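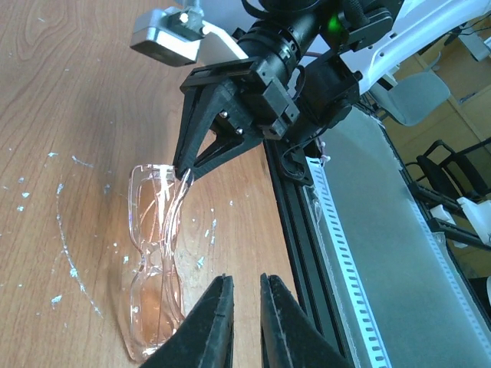 Sunorness Issues Shared-Workspace Rules for Two-Arm Cells

Sunorness has released a revised practice guide for benches where two robot arms work over one tabletop. The October edition contains 11 rules, of which six are new. It covers handover of clear plastic parts, finger pad wear limits and cable routing at the wrist.

Under the guide, one arm must report a stable grip before the second closes. Pads are to be checked every nine shifts.

Gukgate and Mahrous will apply the rules at two sites. Copies are available from the Sunorness standards desk.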